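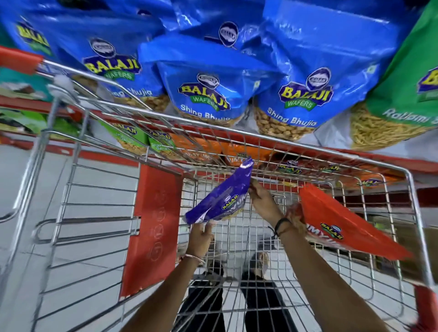
## 4. Collecting snack packets with the cart

This section is for the person who collects the goods in the aisle for a Vendurus order. Please read it one time completely before you take the first cart. Checkout and bagging are explained in section 5.

### 4.1 Prepare the cart

1. Take a cart from the row at the entrance. Pull it straight back, not to the side.
2. Push the cart 3 meters and let it roll. If it turns by itself to one side, bring it back and take another one.
3. Look into the basket. Remove old receipts, price labels and pieces of packing.
4. Run your eyes along the wires. A bent wire with a free end can make a hole in a thin packet.
5. Check that the hinged back section hangs down correctly and that the plastic parts on the corners sit tight.
6. Clip the Pamik order sheet to the handle, with the text toward you.

> **Caution:** Do not use a cart with a broken plastic corner. The broken edge is sharp. Put it in the repair place and write the cart number in the book.

### 4.2 Place the cart in the aisle

1. Stop the cart parallel to the shelf, or with the front end to the shelf if the aisle is wide enough.
2. Leave space for one other cart to pass.
3. Stand close to the basket, so that you don't need to throw anything into it. Keep your feet away from the wheels.

Note: Snack aisles are busy in the late afternoon. In October, before the holidays, we recommend to do the snack part of the order before noon.

### 4.3 Put the packets into the basket

Snack packets are filled partly with air. The air protects the content, and it is lost when the packet is pressed or pinched too hard at the seam.

1. Read the line on the order sheet: brand, kind, size. Many brands use one design for several kinds, so read the name of the snack also and not only the color of the packet.
2. Take the packet from the shelf by its upper edge. Feel if it is firm. A soft packet has a leak – put it aside for the shelf staff.
3. Read the date on the back.
4. Lower the packet into the basket with both hands, one at the top edge and one at the bottom edge.
5. Lay large bags flat on the floor of the basket first. Small packets come on top or stand along the side.
6. Turn the packets so the front side looks up. It makes the control in 4.4 much faster.
7. Mark the line on the sheet before you take the next packet.

> **Caution:** Loose bracelets, watch bands and long sleeves can catch in the wire. Move your hands slowly when you reach deep into the basket.

Bottles, cans and bags of flour never go on top of snacks. If the order has both, use the front half of the basket for heavy goods and put a Wieser divider between. The divider hangs on the top rail with two hooks.

### 4.4 Check the order

1. Stop at the end of the aisle, outside of the way of other customers.
2. Compare the basket with the sheet, line after line. To see the lower packets, lift the upper ones by the edge. Do not dig between them.
3. If you have a wrong kind, bring it back to its own place on the shelf.
4. If a kind is not available, write code 601 next to the line. Do not choose a replacement by yourself, also when it looks very similar.
5. Sign the sheet at the bottom.

### 4.5 Large orders

An order with more than 49 packets needs a second cart. Divide it by size: large bags in the first cart, small packets in the second. Orders of 1000 packets and more are not collected in the aisle. Send these to the Brarkness warehouse with the yellow form.

Note: When you use two carts, push only one at a time. The other stays at the end of the aisle with its order sheet on the handle.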